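## Small things, one pouch

The April tidy-up at the Prekarska is over, and I have to say I enjoyed it far more than I expected to! We had 24 households signed up for the "small things" swap, where you empty one drawer or one shelf and sort whatever comes out of it. Sponges, erasers, half-used bottles, wrappers, all the bits that never quite get a home. I did my desk drawer first and then (because I couldn't stop) the shelf over the sink.

Hnat Yurchenko came up with the rule we all ended up using. Spread everything out flat with space between the pieces, then pick up one thing at a time and decide before you touch the next. It sounds slow, but I got through my drawer between making coffee and drinking it.
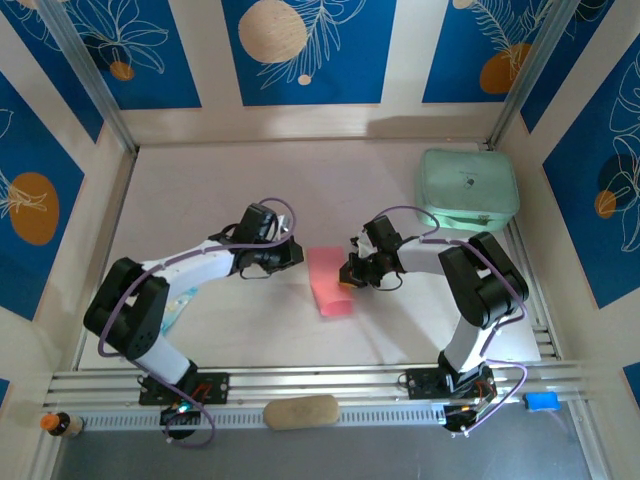
A zippered pouch was the real find for me. Mine is soft and rectangular, and it swallows an amazing amount: a sponge, two cloths, a stub of pencil, the eraser I'd been hunting for since winter. Mint green is a wonderful color for this too, since you can spot it at the back of any cupboard. Several people on Huleck Street have gone over to one pouch per room and say they're never going back to baskets.

Sponges brought out strong feelings. The Latuheru family keep pink for dishes and beige for the bathroom, and even their youngest sticks to it. I've copied them, with a blue one added for the windows. Anything crumpled, bags and wrappers mostly, gets smoothed out first so you can see if it's worth keeping. Small bottles stand upright, caps tight, away from the cloths.

The leftovers are in the Matitz room until 11 in the morning on the last day of the month. Come and have a rummage, and bring a pouch if you have a spare!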